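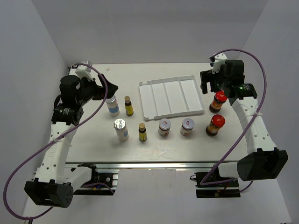

3.2 Sorting small containers into a divided tray

The second task in the Kollo set is drawer tidying: a white tray with three dividers, four long compartments, and a mix of small bottles and jars that have to share it. We picked it over the shelf task because people disagree about it more. Ask two cooks to load the same tray and you get two trays.

Containers came in pairs, same type twice. Pairs matter here. Most participants in the Tarar pilot put like with like before thinking about size, then ran into trouble when the wider jars came up against the dividers. Some started over. A few left one jar standing outside and called it done, which we scored as incomplete.

Starting layout: tray turned a little off square, compartments empty, containers grouped near it. No instruction on order. Participants were told only that the drawer belongs to someone who cooks every day and wants to find things fast.

Figure 2. Tray and containers, with their lids and labels. 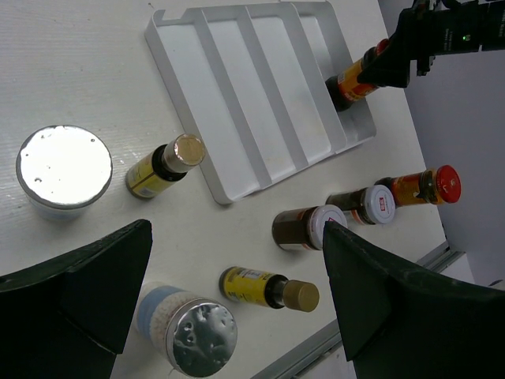 Orientation was coded seperately from placement. A bottle laid down takes more length but shows its label, a standing one shows only the cap, and with similar caps that is not much help. Lying jars were coded by cap direction (toward the back, toward the front, mixed). Mixed directions inside one compartment counted as a single disagreement, not one per jar.

Coding used the Celtano sheet with 2 changes. First, we droped the "decorative" category, hardly used in the pilot. Second, a container resting across a divider got its own code. In total 3218 placements from 55 participants, 9 of whom did the task again the following Tuesday. Repeat trays kept the grouping but not the order of compartments. More on this in 4.1.

Limits: one tray, one drawer size, no tall bottles. The Skorero trays have movable dividers and would likely give diferent results.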